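Werkstattbuch Stukum, Montag

Geschirrprobe für die Frühstücksecke, Serie Lomach. Auf dem weißen Tisch stehen das fliederfarbene Geschirr und der helle türkise Becher zur Beurteilung. Gebäck orange-weiß gestreift, wie mit C. Halliday vereinbart.

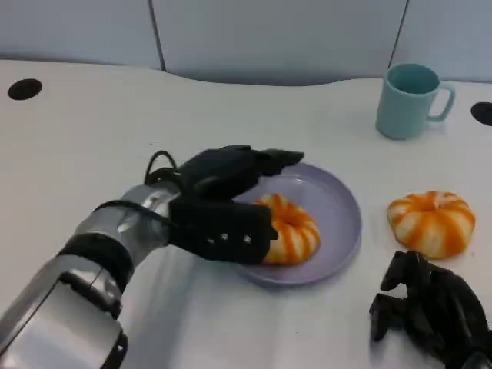

Die Farbabstimmung ist für Katalogseite 12 freigegeben. Der Becherton bleibt unverändert. Rarkico erhält die Farbwerte bis 11 Uhr. 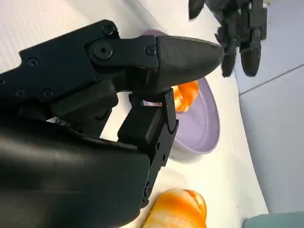 Offen: Randhöhe gemäß Blatt 53 nachtragen, Ablage in Fach 3.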